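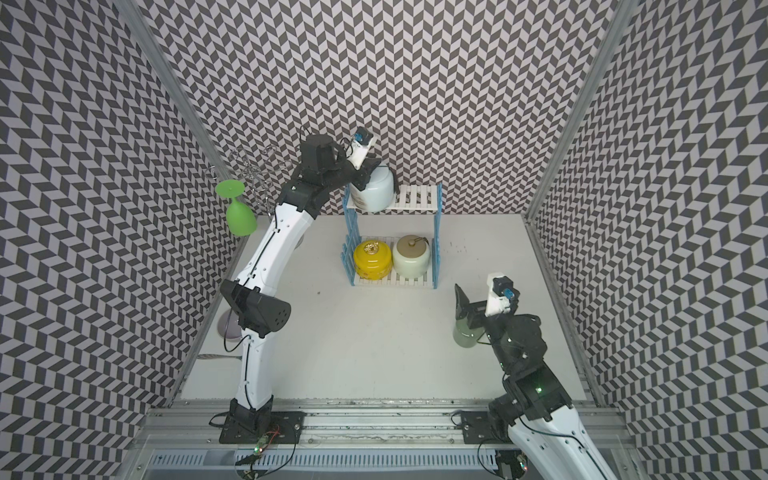 **1/** Some notes on Clindmont's second innings at Tament on Saturday. All out for 110 chasing 191, so they lost by 80. I scored the match and went back through the book afterward.

**2/** The collapse gets blamed on the pitch. It was slow and a bit two-paced. Tament batted on the same strip that morning and lost three wickets before lunch, none of them to a ball that misbehaved.

**3/** Clindmont's problem is the left-arm angle. Six of the ten wickets fell to Đạt Lý bowling over the wicket to right-handers, full, on or just outside off. Four were caught between keeper and second slip. The other two were lbw.

**4/** Look at the guards. Five of the top six take middle and leg to him, same as they do to a right-armer. That leaves them reaching for the ball going across, with the front foot planted on leg stump and the bat coming down from gully.

**5/** Onni Kiiskinen was the exception. He batted on off stump, left anything wider than his eyes, and made 23 before he was run out. He scored 2 runs through the covers all innings. Everything else went straight or off the hip.

**6/** Lý changed ends after tea and the plan against him stayed the same. Same guard, same drive on the up. He had a short cover and no mid-off for most of that spell. The gap was bait and three of them went for it.

**7/** On the order: moving Võ up to open doesn't fix this. He has the same trigger movement as the man he'd replace, back and across late, and he was one of the lbws.

**8/** What I'd do before the Tretness match in August: Kiiskinen to open, everyone else to take an off-stump guard against left-arm, and throwdowns from wide of the crease until the leave is automatic.

**9/** Tretness have two left-armers. The quicker one swings it back in, so the off-stump guard brings lbw into play. Play him later and straighter, and keep the front pad out of the way.

**10/** Wagon wheels for both innings once I've redrawn them. My sheet for the last hour has a scoring error in the leg byes. The total is right.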